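Progress report to the Clovard Foundation
Community Support and Preparedness Programme, second reporting period
Submitted by the Skiladis Relief Association

Purpose of this report

This report sets out the work carried out by the Skiladis Relief Association between March and August under the grant agreement with the Clovard Foundation. It follows the headings agreed at the start of the programme. Financial information is given in outline only, as the full statement of expenditure is sent separately by our accounts office.

The period covered was dominated by the spring flooding in the lower valley and by the long task of helping households return to their homes afterwards. Some planned activities were put back as a result. These are listed under the relevant headings, together with the new dates where we have them.

Emergency response

When the river rose in March, the Association was asked by the district authority to open rest centres in Ignacio and in two neighbouring villages. All 3 centres were open by late evening on the first night. The centre in Ignacio stayed open for the longest period and was used both for overnight shelter and as a place where people could collect dry clothing, bedding and drinking water.

In total, 600 people were registered at the rest centres. Registration was done on paper during the first night and transferred to the shared record the next morning. A small number of entries were found to be duplicates, mostly where members of one family had arrived at different times, and these were removed before the figure was reported to the district authority.

Hot meals were provided through an arrangement with the school kitchens. The arrangement had been agreed the previous autumn but had not been used before. It worked well on weekdays. At the weekend the kitchens could not be staffed in time for breakfast, and cold food was given out instead. The agreement has been revised so that keys and contact numbers are held by the Association's duty officer at all times.

The Foundation asked in its last letter whether the stock of blankets bought in the first period had been enough. It was enough for the first two nights. After that we borrowed from the regional store at Vetotmont, and the borrowed items were washed and returned in May. We have not asked for further funds for blankets, but we would like to move part of our own stock from the main depot to Ignacio, where storage is dry and can be reached when the valley road is closed.

Support to households after the flood

The home return service began in April. Teams visited households that had asked for help with clearing, cleaning and drying, and with the forms needed to claim the district hardship payment. By the end of August the service had supported 116 households. Most received more than one visit.

The work took longer per household than we had planned for. Many of the homes are occupied by older people living alone, and the teams often found needs that were unconnected to the flood, such as missed medical appointments or heating that had not worked for some time. Where the household agreed, these cases were passed to the municipal social work service. Replies from that service were slow in May and June and improved in July, after a single contact point was set up.

Dehumidifiers remain in short supply. The Association owns nine, and demand was well above that number throughout the spring. A waiting list was kept and priority was given to homes with young children or with residents who have breathing difficulties. Two machines broke down and one has been repaired. The second is beyond repair and will be written off in the statement of expenditure.

Recruitment and training

At the start of the period the Association set itself the aim of training new responders in each of the valley branches. During the six months, 41 people completed the basic course, which covers first aid, registration, personal safety and the handling of personal information. The course is given over four evenings and one full day.

Attendance was strongest in Ignacio. In Vetotmont the course was cancelled in April because too few people had put their names down, and was held in June with a better response. We believe the change from a weekday start to an early evening start made the difference, although interest after the flood will also have played a part.

The refresher course for existing team leaders has not yet taken place. It was due in May, when most team leaders were still working on home visits, and it did not seem right to take them away from that work. It will now be held in October. The part of the grant set aside for it has not been spent and has been carried forward with the Foundation's agreement.

Two requests came out of the feedback forms. Participants asked for more time on talking to people in distress, and for a shorter written handbook. The first has been met by adding an extra hour to the third evening. The handbook is being rewritten and a draft should be ready before the end of the year.

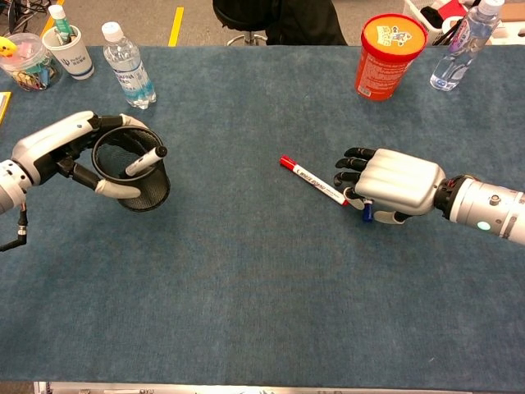
Page last updated: September

Branch premises and equipment

The Foundation's contribution towards premises was used in Vetotmont, where the branch had been working from a single room without level access. The branch moved in June to the ground floor of the former municipal library. The rent is higher than that of the old room, and the difference is covered by the grant until the end of the third reporting period. A request for reduced rent has been made to the municipality and is due to be considered in the autumn.

The new premises have a meeting room, an office with a door that can be closed for private conversations, and a store. Shelving for the store was given by a local business. The electrical inspection found a fault in the lighting circuit, and the repair was paid for by the landlord.

The Association's older van failed its inspection in July. It had been expected to last until next year. We are comparing the cost of repair with that of leasing a replacement and will write to the Foundation separately once we have the figures — no grant money has been committed for this purpose.

Working with others

Cooperation with the district authority was good throughout the emergency. A joint review was held in June, attended by the fire service, the municipal social work service, the school kitchens and the Association. The main finding was that public information had been given out by several bodies at once and had not always agreed. In particular, the reopening time of the valley road was announced differently by two sources on the same morning. From now on, all announcements about roads and rest centres will be made by the district authority, and the Association will repeat them without changes.

The review also recorded that residents of the upper hamlets had not known where their nearest rest centre was. A leaflet with a simple map has been prepared and will be delivered to every household with the municipal newsletter. It will be printed in large type. A version for people who do not read the local language well is being checked by the adult education service.

Income and expenditure in outline

Spending in the period was within the total agreed. The emergency response cost more than the sum allowed for it, mainly in fuel and laundry, and the extra cost was met from the Association's own reserve. Training was underspent for the reasons given above. Premises costs were as planned.

A public appeal was held in April and May. The money raised through it is restricted to direct help for flooded households and is accounted for separately from the grant. We have kept the two funds apart at every stage, including on home visits, where purchases for households are charged to the appeal fund and the travel of the teams is charged to the grant.

Difficulties and matters for the Foundation's attention

The home return service has depended heavily on a small number of experienced people. Several of them have asked for a rest over the winter. We have reduced the number of visits planned for each week and have moved one paid coordinator from office duties to the service for four months. This has slowed other work, including the replies to some of the Foundation's routine questions, and we apologise for the delay in sending the July update.

Record keeping during the first days of the flood was uneven. The rest centre records are complete, but the list of items given out at the two village centres is not. We are able to state what was taken from the depot and what was returned. We cannot state exactly who received what. A simpler issue sheet has been introduced and was tried during the summer exercise.

We would be grateful for the Foundation's decision on the following points:

Whether part of the blanket stock may be moved permanently to Ignacio.
Whether the unspent training funds may be used for a second basic course in Vetotmont, should the October refresher cost less than planned.
Whether the final report may be sent one month later than agreed, so that it can include the results of the household survey.

Plans for the next period

The home return service will continue until the end of November — later if there are still households on the list. The refresher course for team leaders will be held in October, and the leaflet will be delivered in the same month. A night-time exercise is planned with the district authority to test the opening of the Ignacio rest centre when the valley road is closed.

The household survey will ask those who used the service what helped them, what came too late and what they would have preferred to arrange for themselves. Questions have been agreed with the municipal social work service, and replies will be collected by post and by telephone. The results will be shared with the Foundation in full, with names and addresses removed.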